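Sealing marble counters - worth paying for?

mondville_mike
13th June
Moved into a place with dark marble in the kitchen. A guy from Zorkby quoted me $80 a month for a "protection plan" where they come out and reseal it. Says it will be ruined in 2 years without it. Anyone paying for this?

grout_expectations
No, and I wouldn't. Ask him what product he uses and what it costs by the bottle. Mine got vague fast.

tbhatia
I pay for something similar and the counter looks great. Lemon juice, wine, whatever.
Tarun Bhatia, Skakbridge

grout_expectations
How do you know that's the plan, though? Sealer slows down stains. It doesn't stop acid from etching the polish. If your lemon juice left no mark, you wiped it up quickly.

tbhatia
Maybe. I'd still take that over a $3000 slab replacement.

svenja_b
Who is replacing slabs? I've had marble for 11 years and sealed it myself whenever water stopped beading. Dark stone with a lot of veining hides plenty anyway.

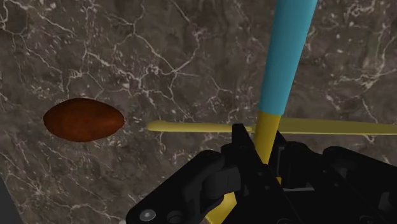

The thing I'd watch is the contract. My neighbor signed one last December and the cancellation fee was more than the work they'd done.

mondville_mike
Didn't see a cancellation fee. Will go back and read it.

grout_expectations
Read the back page. And put a few drops of water on the counter tonight - if they bead, you don't need him yet.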